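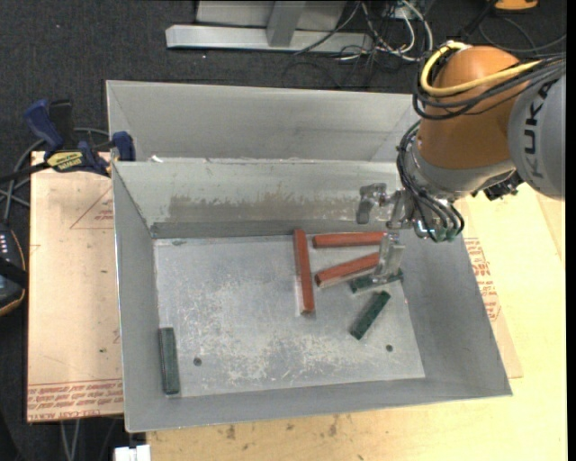 Workshop & Storage > Metal Bins and Trays

Topic: Scuffed sheet-metal bins, worth keeping for block storage?

ferrule_head
Picture up top. Big open bins, flared sides, flat bottom, currently holding red and green blocks. The seller calls them Stita bins and says the finish is "good for decades." Look at the bottom and tell me how many decades you see. Scratches all over, cloudy streaks, and a long brown-gray worn patch across the far wall. He wants $675 for 4 of them. I need something for 568 hardwood blocks that now live in cardboard. Am I being had?

gravelpit
Scratches on a bare metal bottom mean nothing. Drag anything with corners across it and you get that in a week. I'd take them.

ferrule_head
It's the wall I don't like. The bottom I can live with.

oldtoaster
That patch could be rust, could be old glue, could be something rubbing on it for years. You can't tell from a photo and neither can gravelpit. Put a fingernail on it before you pay. If it flakes, walk.

gravelpit
Never said I could tell. I said the scratches don't matter, and they don't.

mop_and_pail
What are the two little holes in the bottom for? Toward the front, one over by the green block in the corner and one on the right. If those are drain holes, fine. If somebody drilled them to bolt the thing to a stand, check underneath for burrs. I bought a pair of Oltitz trays with "drain holes" that were plain old screw holes, and they tore up a bench top.

ferrule_head
Seller says drain. Seller also says "like new," so make of that what you will.

quarterinch
I'm going to disagree with everyone and say it's the wrong shape. Flared walls look handy because you can reach in, but they waste floor space. Two side by side take up more room at the rim than they do at the bottom. And blocks thrown in a wide flat bin go every which way. Look at yours, one's off by itself in the corner and the rest are bunched up at the other side. With 568 of them you'd be digging. Ferden makes straight-sided boxes that stack.

oldtoaster
Ferden boxes are thin. I had a lid fold on me.

quarterinch
Did you stand on it?

oldtoaster
I leaned on it.

gravelpit
For loose blocks I'd still rather have a wide bin than a deep box. You can see what you've got. Sort the red from the green, one color to a bin, and you're done.

mop_and_pail
Until someone puts one back in the wrong bin. Give it until May.

ferrule_head
I priced new ones from Soltani and the same number came to $2,251 before shipping, so used is the only way I'm getting metal. Going to offer $568, a dollar a block, and take a flashlight to that wall first. If he won't let me tip one over to see the underside, I'm out.

quarterinch
Measure your shelf before you go. The rim, I mean.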